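Fakir Cloth List: message archive
Last updated: December

Subject: Re: Washing old table linen before mending?

Hello everyone,

Sorry for the slow answer to this one. I have been meaning to sit down with it properly, and then the evenings went on one thing and another, and now it is nearly eleven at night and the kettle is on, so here goes.

> I have been given a box of old tablecloths and napkins from a
> house clearance in Marham. Some have small holes, one has a long
> tear near the hem, and nearly all of them have those brown marks
> along the folds. I would like to mend them and use them. Should I
> wash them first, or mend first and then wash? I have had advice in
> both directions. I am also frightened of the washing machine where
> anything this old is concerned. Is there a way of doing it gently
> without buying special products? Any thoughts very welcome.

First of all, lucky you! I do love a box of somebody else's linen. And I think both lots of advice are right, depending on which cloth you have in your hand.

My own habit is to wash first unless there is a tear or a hole that could get worse in the water. The reason is mostly shrinkage. If you darn a hole in a dusty old cloth with nice new thread, and then wash it for the first time in years, the cloth draws up and the darn doesn't (or the other way about), and you end up with a little puckered mouth where your neat work used to be. I did this to a supper cloth I was very fond of and I still look at that corner when I lay the table.

For the one with the long tear, I'd tack it before it goes anywhere near the sink. Lay it flat, bring the two edges together without overlapping them, and tack a piece of fine net over the back with big loose stitches, well away from the weak part. Old net curtain is perfect. Then wash it with the net on, dry it, press it, and only after that take the net off and do the proper mend. It sounds like a lot of fuss but it's ten minutes, and it saves you watching a tear the length of your hand turn into one the length of your arm.

Now the brown marks. If they are only along the folds, they are very likely just age and dust and perhaps a bit of starch that was left in when the cloths were put away. Soaking does more for those than scrubbing ever will. I use the bath. Cool water, enough to cover, and nothing in it at all for the first soak. Put an old sheet under the linen so that you can lift the whole lot up by the sheet when it's time to drain, as wet linen is dreadfully heavy and an old cloth can tear under its own weight if you haul it out by one end. The first water usually goes the colour of weak tea, which is rather satisfying. Change it and keep changing it until it stays clear. After that I put in a small amount of plain soap flakes, dissolved in a jug beforehand, and leave it overnight.

Please don't use bleach, however tempting it looks. I know somebody always writes in to say their grandmother used it every week, and mine did too, but her cloths were new when she started.

Rinse far more than you think you need to. Any soap left behind will turn yellow when you iron, and then you're back where you began and rather cross.

As for the machine, I wouldn't be too frightened of it for the sturdier napkins. Mine go in a pillowcase with the end tied, on the wool programme, and they come out perfectly well. I'd keep anything with drawn thread work or a worn patch out of it, though. Hold each piece up to the window before you decide. If you can see daylight through a patch where you oughtn't to, it's a bath job.

Drying: flat if you have the room, and over two lines if you don't, so the weight is shared. I lay mine on the lawn in summer, which also helps with the marks, but at this time of year it's the spare bed with towels under. Iron while still damp, on the wrong side if there's any embroidery, with a folded towel beneath so that the stitches don't get flattened.

On thread, I'd say go finer than you think. I mended for years with thread much too thick for the cloth, and the mend always outlived the linen round it and pulled fresh holes at its own edges. If one of the napkins is past saving, keep it and pull threads from it for the others. They are already the right colour and the right age, and nothing out of a packet will match half so well. There is a drawer of white and cream odds and ends at the Brallell market, on the haberdashery stall by the side door, if you're ever over that way in the morning. They pack up at 1, or they did when I last went.

One more thing and then I'll stop. When they are all done, try to roll them instead of folding them, or at least fold them in a different place each time you put them away. Those brown lines are where the threads have been bent for years and years, and that's where the next tear will start. I keep mine on the cardboard tubes that wrapping paper comes on, with a bit of acid-free tissue round first — the Dondik people used to sell it by the roll, though I haven't ordered any for a while and couldn't tell you the price now.

I do hope you'll write back and tell us how you get on, and what's on them. Are there any initials? I always go looking for initials in the corners before anything else. And if you find a laundry mark in red thread, leave it in, won't you? It's part of the cloth by now.

With very warm wishes, and happy soaking,

a long-time list member (the one with too many tray cloths)

Recent messages on this list
Re: Darning mushrooms, wood or plastic?
Moth in the airing cupboard, 13 replies
Re: Re: Starch, and where to buy it now
Wanted: damask napkins, any pattern, up to 20
Marham mending afternoon, change of room
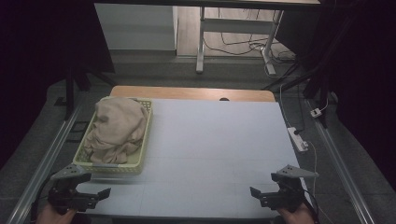

Beige cloth in a basket.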